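Desk bins and liners: your questions

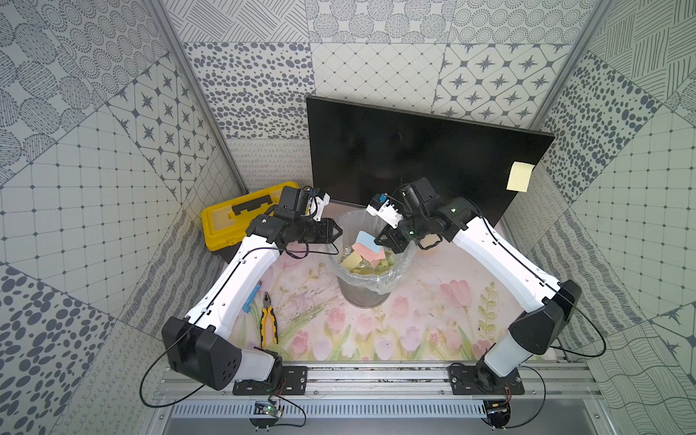

Round light grey bin with a clear liner, holding crumpled sticky notes.

Which liner size do I need?
Measure around the rim and add enough for a fold of 5 cm or so. Our Drendier liners come in 30 and 45 litre sizes.

Should the bag go over the rim?
Yes. Fold it over evenly all the way round so it doesn't slip down as the bin fills.

Can sticky notes go in paper recycling?
Many councils take them, but check your local list. Tip them out of the plastic bag first.

How many liners are in a roll?
There are 62 in a Drendier roll. Rolls bought before October may have 37.

Can I return an opened roll?
No. Unopened rolls can go back to any Budasano shop with the receipt.

Last updated Nov 11, 2019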